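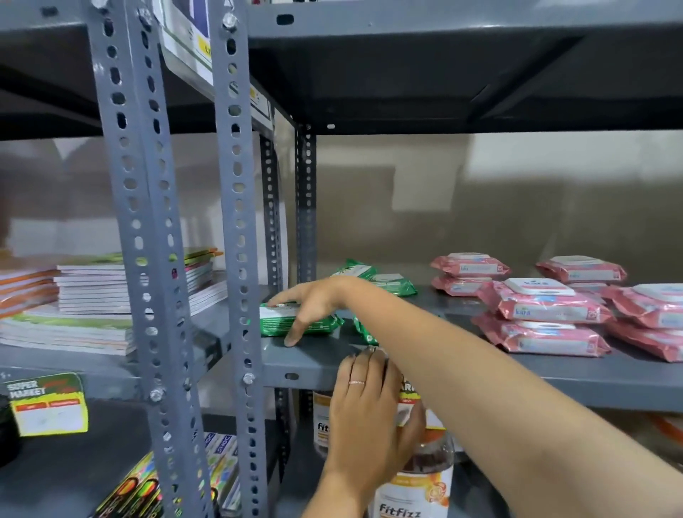 The Harnley Players prop list covers two productions, the spring musical and the one-act night in June. It has 137 rows, one per prop, with columns for scene, owner and storage spot. Storage spots are given by shelf level, so an entry like "middle shelf, wet wipes" on a gray slotted-angle unit is written `M / wipes`. Makeup supplies count as props here.

2 min read

Špela Vukčević typed up the cast's handwritten sheets — spelling is hers, and almost all of it has been checked.

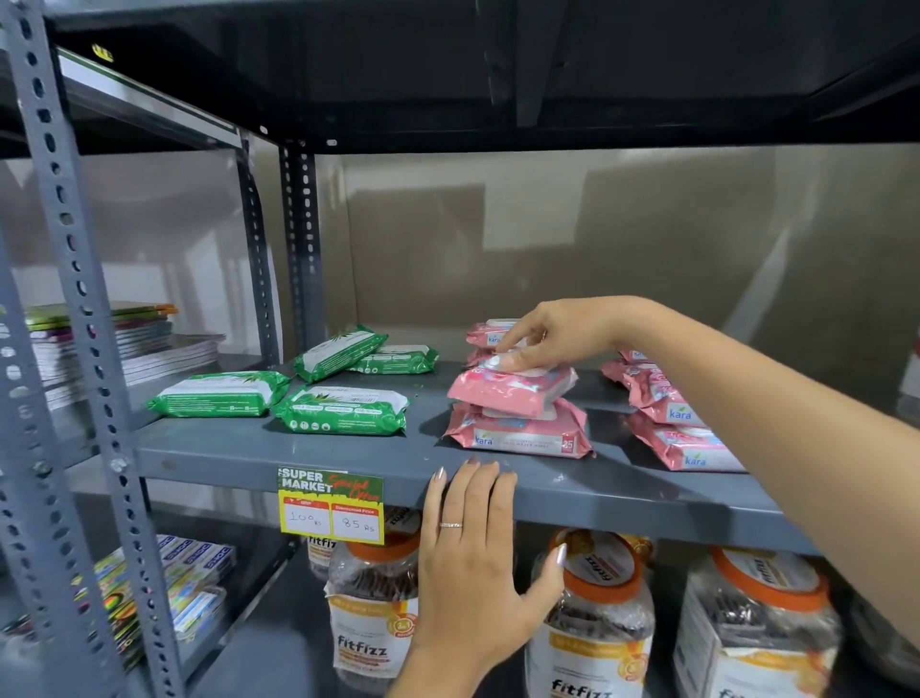

Blank owner cells mean the item belongs to the company. Scene numbers follow the Clisau script, which has 4 scenes in Act One. Send corrections to Špela before strike.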